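Last updated: September

Evening Quilting Teacher Wanted, Votbridge

Our little sewing school on Handen Street is looking for someone patient and cheerful to take over the beginners' quilting class, and we'd love to hear from you even if you've never taught a formal class before! Diane Fehr has led it for years and is moving closer to her grandchildren (we're thrilled for her and a bit weepy for ourselves).

The class meets one evening a week from 6:30 until 9, and the pay is $54 an evening, plus $830 for the season's fabric and thread, which you can spend as you see fit. Most of our students come in never having threaded a machine, so a kind word matters a good deal more to us than perfect corners. You should be comfortable with piecing, basting and simple binding, and happy to stay a few minutes when somebody's seam has gone wandering.

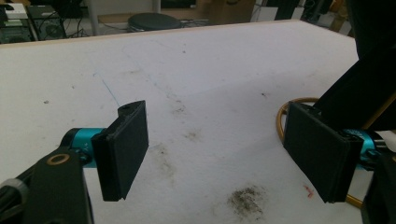
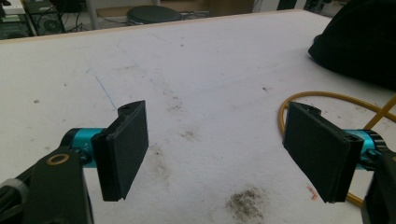 To apply, write a page or so telling us what you like to make and who taught you, and drop it off at the front desk or mail it to Tyson Charbonneau, 980 Handen Street, Votbridge. Bring a finished piece along if we invite you in, and please don't fuss over which one.

Recent postings
Saturday knitting helper, Bolier branch
Front desk, mornings
Ouellet Hall craft fair: call for stallholders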